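Le banc bimanuel Kidau de Wiriya, vu vendredi à la journée portes ouvertes de Teromdale. Démonstration assurée par Catalina Gaete. 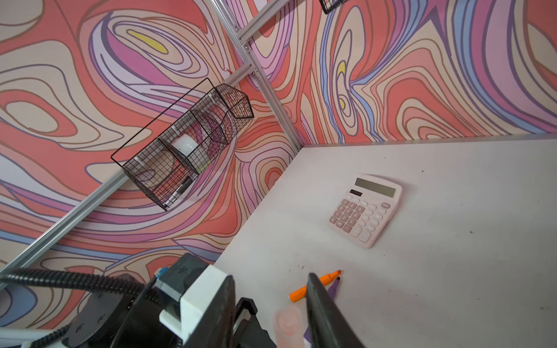 *Temps de lecture : 2 min*

Châssis en profilé d'aluminium, plateau blanc mat, parois à motif tourbillonnant. Ce fond chargé complique la segmentation, et c'est voulu. Les objets sont ordinaires : une calculatrice de bureau, des marqueurs. Les paniers grillagés, accrochés au cadre, laissent le plateau dégagé. Bon point.

Les deux bras sont fixés sur un rail à l'avant. L'espace central est partagé, ce qui impose une bonne gestion des collisions. Wiriya annonce 200 cycles entre deux étalonnages ; je n'ai pas pu le vérifier.

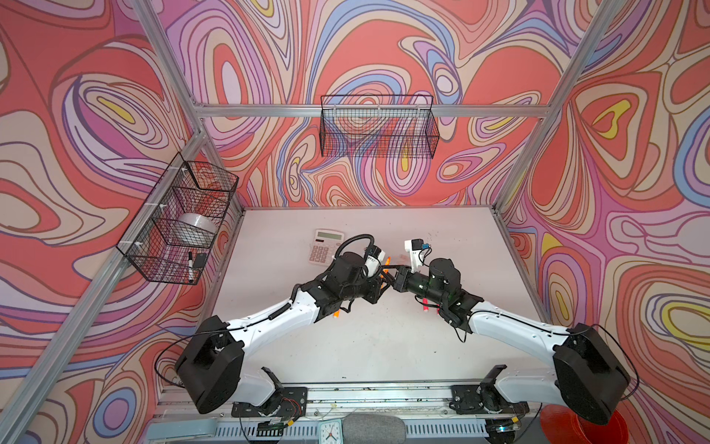
*Les deux bras au-dessus du plateau, bases sur le rail avant.*

Côté câblage, la boucle spiralée au poignet me paraît exposée. Des fils restent apparents près des bases, à gainer avant tout usage intensif. Le plateau marque vite : traces et points sombres y sont bien visibles.
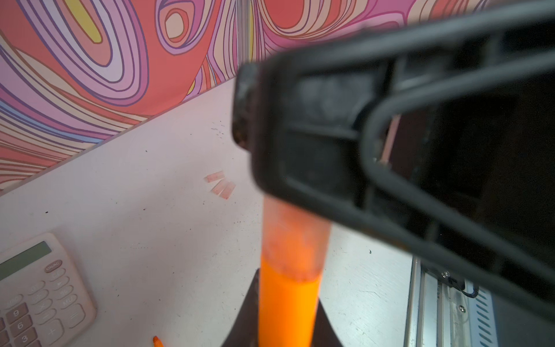 ## Verdict

Banc cohérent pour l'enseignement, finition à revoir. Note : 7/10.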